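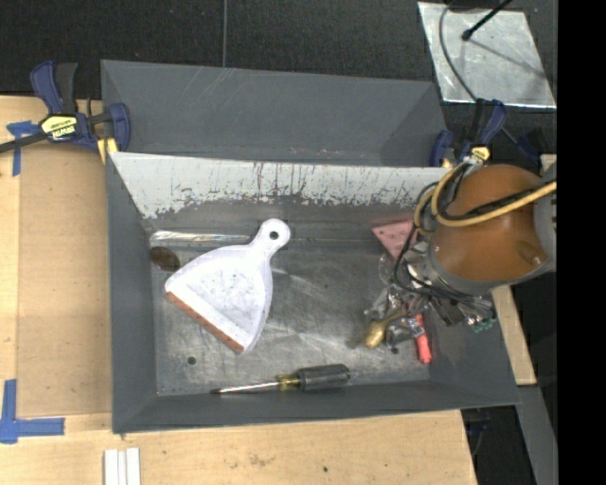

Home | Local | Business | Opinion | Contact

Zembridge tries shared tool bins, with few takers so far

Last updated 4:17 p.m.

ZEMBRIDGE - The town's new lending point for household tools opened in October with a promise that residents would stop buying things they use twice a year. The evidence for that is thin.

Dristard, the company running the service, put metal bins in 6 buildings and charged the town $3,607 for the first season. Residents take what they need and bring it back when they are done. There is no sign-out sheet.

The stock is modest. A dustpan and a screwdriver share one of the gray bins, and it is hard to picture a household without either. Dristard calls the selection "everyday essentials." It would not say how many items have been borrowed, or how many have come back.

A similar plan in Seixas closed after 17 weeks. Dristard says its own bins are sturdier - a fair point, perhaps, but sturdiness was never the complaint there. People said the tools they wanted were missing.

The company plans to add drills and ladders in the spring if the town renews. It has not given a price.

Related items
Tono Street parking changes delayed again
Seixas library cuts evening hours
What the new trash schedule leaves out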